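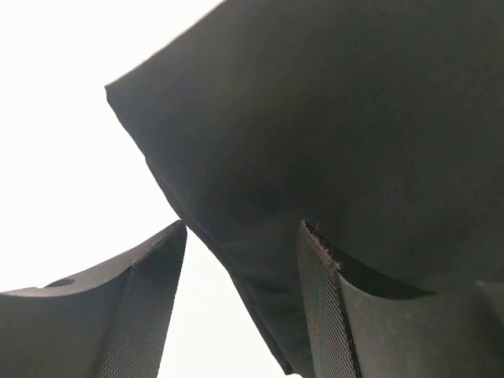
**Cluduvent cloth-handling kit: progress report for the second trial period**
Prepared for Zuvico, November

The kit has now been on our bench for the whole of the second period. It has handled dark fleece and other soft sheets in the folding and hanging tasks agreed with Zuvico at the start. We are on schedule for the grasping work and behind on folding.

## What was done

We logged 1215 grasp attempts this period, up from 388 in the first. Most of the increase comes from the new hanging routine, where the cloth is held up and the gripper comes in from underneath to take a free edge. The first period only covered cloth lying flat on a table.

Footage from the wrist camera was kept for every attempt. We have gone through the failed ones by hand and sorted them by cause. The largest group, 133 attempts, are cases where the fingers closed on a fold instead of a single layer. With dark gray cloth the camera has trouble telling one fold from the next, and the Cluduvent software tends to pick the nearest point even when a clean hem is available a little farther off.

## Grip pads

The diamond-textured pads hold soft fabric well. Slipping was rare once we raised the closing force one step above the default setting.

Wear is a concern. The top of the right pad has started to fray and chip at the corner, and a rough corner can snag on a fuzzy surface. The supplier's manual gives no replacement interval for the pads - we have asked for one and are waiting for an answer. Until then we check both pads before each run.

Spare pads are sold only as a full set with the fingers. That is a poor arrangement for anyone running the kit daily, and we would raise it in any purchase talks.

## Lighting

Bright backgrounds are still a problem. When the wrist camera looks up past the cloth, the background washes out to white. The outline of the cloth comes through clearly, but the detail inside the creases is weak. We tried the fixed exposure mode described in the Skelska guide. It brought back some of the shading and made the hem harder to find, so we went back to automatic.

A plain gray panel behind the hanging rail is the next thing to test. The material is already in the shop.

## Folding

The folding routine was due to be finished this period and is not. It works on small squares and fails on anything longer than the arm's reach, because the second grasp point falls outside the working area. The Liu mount, which raises the arm, should fix most of this. It arrived late and has not been fitted.

## Spending

Spending is within the approved amount. The mount was the only large item. We would like to move part of the travel line to spare finger sets - five should carry us through the next period.

## Next period

- Fit the mount and repeat the folding tests
- Test the gray panel
- Run the hanging routine with lighter cloth for comparison
- Record pad wear at fixed points

We need a decision from Zuvico on the spare sets before the next order goes in.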